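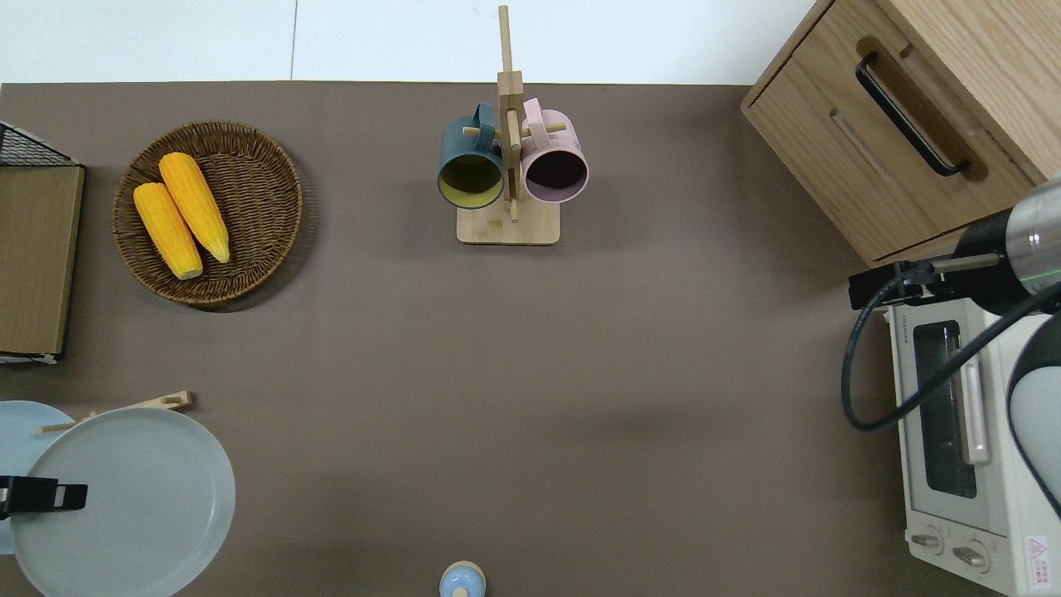
*Lila's table: corn in the basket, mugs on the tree, one arm by the toaster oven and one over the plates.*

# Lila FAQ: the August stall

I get the same handful of emails about this, so I'm putting my answers in one spot. Last updated 1 June 2026.

**What went wrong?**
Lila's right arm froze halfway through a reach and wouldn't let go of the mug it was holding. No crash, no bang, just a fault code (1572) and a very stubborn gripper!

**Was anyone hurt?**
Nope. I was standing well back with my hand on the stop button, and I hit it anyway.

**So what caused it?**
A wrist cable. The loop was too short, and every time the arm stretched all the way out it tugged on the connector (I'd routed it myself, so that one's on me). After 2000 cycles the pins had worked loose and the signal started dropping out.

**Did the Garkunmont controller do its job?**
Yes and no. It stopped the arm, which I was happy about, but it took 2 seconds to do it. I'd like that a lot shorter, and I've told them so.

**What did you change?**
Longer cable, a Kavell strain relief clip, and a connector check every 1000 cycles. I also slowed the arm down near the oven.

**Can I just restart mine if I see 1572?**
Please don't! Cut the power first, support the arm, then wiggle-test the connector. The Bermúdez manual has the pinout in the back.

**Has it come back?**
Not on my setup. If you see it on yours, send me the log and a photo of your cable loop.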